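Réunion logement meublé / linge, notes prises au vol par Aniela. À relire, merci de me corriger.

Présents : Lena Szewczyk (anime), Roman Szulc, Aarne Eskola, Aniela Ziółkowski (notes). Barbara Witkowska au téléphone, ligne mauvaise, a raté le début du point 2.

## 1. CR précédent

Approuvé. Roman fait remarquer que la facture Adamczyk y figure comme payée, elle ne l'était pas encore. Corrigé.

## 2. Facture Adamczyk (blanchisserie)

946 € pour le trimestre. Lena trouve ça cher. Roman : le tarif n'a pas bougé, c'est nous qui envoyons plus de choses, y compris des trucs qui se lavent très bien sur place. Discussion un peu longue. Barbara demande le détail par type de pièce, Adamczyk ne le donne que sur demande.

- Roman demande le détail
- on paye quand même, pas de retard là-dessus
- housses de couette : continuer chez Adamczyk
- le reste à voir en novembre

## 3. Chambre du fond

Pliage sur le lit : Lena préfère ça à la table de la cuisine, trop petite, et on se retrouve avec des miettes dans le linge. Aarne pas convaincu, dit que le matelas est trop bas pour le dos quand on y passe une heure. Barbara propose de surélever, Lena non.

Accord quand même : on garde le lit comme plan de pliage tant que la chambre n'est pas louée. Drap-housse tiré d'abord, le linge ensuite. Grandes pièces à plat, bord droit le long du matelas, et on ramène les coins.

Le drap clair fait des plis partout. Taille ? Roman pense que c'est le modèle Prendovico, prévu pour un matelas plus épais. À mesurer.

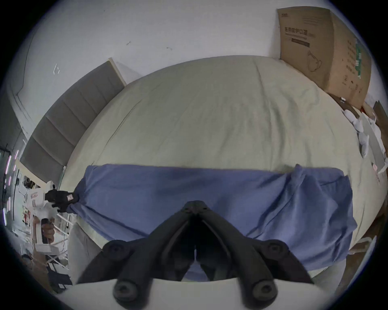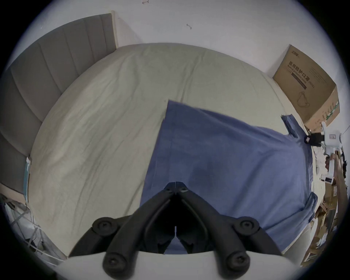
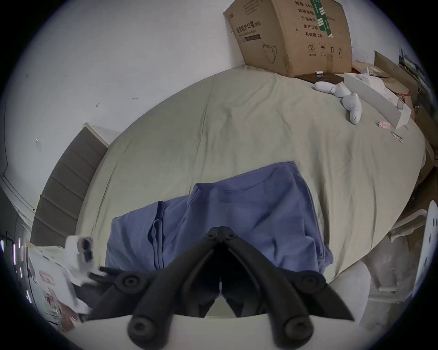 Ustemport, 2026-08-21

Suite du point 3. Le bleu étalé sur le drap : pièces à trier à part, pas avec le blanc, Lena insiste (histoire du lavage de printemps, on ne revient pas dessus). Aarne demande si on plie en deux ou en trois. En trois, pour que ça rentre dans la profondeur de l'étagère. Barbara plie en deux chez elle et ça rentre aussi, bref, en trois.

Carton brun debout contre le mur, à la tête du lit : à vider ou à sortir, il gêne pour passer derrière. Aarne s'en charge. Il demande où le mettre, réponse : pas dans le couloir.

Coin vers la porte, papiers et emballages : trier avant la prochaine visite de Wenier. Les papiers à garder vont dans la pochette de l'entrée, le reste recyclage. Lena veut qu'on regarde chaque feuille, la dernière fois une garantie est partie avec.

Mur : quelques petites marques et des crochets. Roman rebouche ? Il veut savoir d'abord si on raccroche quelque chose. Barbara voudrait un cadre, Lena préfère rien. Pas tranché. On ne touche pas au mur en attendant.

Tête de lit rembourrée : brosse douce de l'aspirateur entre les panneaux, pas de produit. Barbara a l'adresse de quelqu'un pour le tissu si taches, elle la retrouve et l'envoie.

## 4. Wenier, état des lieux

Passage prévu à 11 h, date à confirmer par eux. Ils veulent voir la chambre lit fait, sans linge dessus. Donc pliage fini la veille. Aarne n'est pas là le matin, Roman ouvre.

Question de Barbara sur l'inventaire : est-ce que les draps de rechange comptent dans le meublé ? Lena pense que oui, il faut relire le contrat. Personne ne l'avait sous la main.

## 5. Commande Prendovico

- 3 draps-housses, même teinte pâle, mais bonne hauteur cette fois
- taies : attendre
- bac à linge avec couverle : Roman en a un qui ne sert pas, il l'apporte

Délai annoncé trois semaines. Lena veut commander tout de suite, Barbara préfère mesurer avant. On mesure avant.

## 6. Divers

Aspirateur : sac plein. Il reste des sacs sous l'évier, derrière les éponges.

Clé de la chambre du fond, un seul exemplaire. Double à faire, Aniela.

Aarne redemande pour la table plus haute. Reporté, pas de place tant que l'armoire n'est pas déplacée.

## À faire

| Quoi | Qui |
|---|---|
| Détail facture Adamczyk | Roman |
| Mesurer hauteur matelas | Lena |
| Carton | Aarne |
| Papiers coin porte | Lena + Aniela |
| Adresse nettoyage tissu | Barbara |
| Double de clé | Aniela |
| Relire contrat Wenier (linge) | Lena |
| Apporter le bac | Roman |

Prochaine réunion quand Wenier aura confirmé. Barbara a raccroché avant la fin, lui envoyer le tablau.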